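Workshop notebook, paint trials
Sep 13, 2019

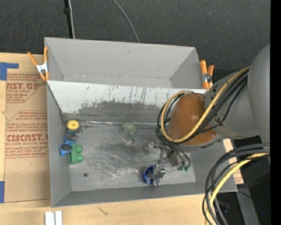
Third go at the Trerari one-coat primer and I still don't believe the tin. The claim is that it grips bare steel with no etching and stands up to daily knocks. Panel 12 had the full cure at room temperature, panel 19 had the heater on it, and both lifted at the corner when I pulled the tape. What I care about is a sloping face with things sliding down it, as with the divider in our grey bin, whitish at the top, scratched in thin dark lines through the middle and worn to dark metal lower down. A flat coupon with a neat cross-cut in it tells me very little about that.

Syafiqah Teoh thinks I'm being unfair and that the degreasing was poor. Possibly. We used the Pillai wipes, and I have had doubts about those since July. She wants to repeat the lot with fresh solvent. Fine, but then we change one thing only, and the old wipes stay in as a control.

Drondimeck sent their own figures – 465 rubs to bare metal, no mention of load or what they rubbed with. I've asked twice. Until they answer I'm not putting that number in the report to Fleredwood.

Next: cut 22 more strips, half tilted in the rig, half flat. Same batch of steel. Write the film thickness on the back BEFORE painting over the label, please.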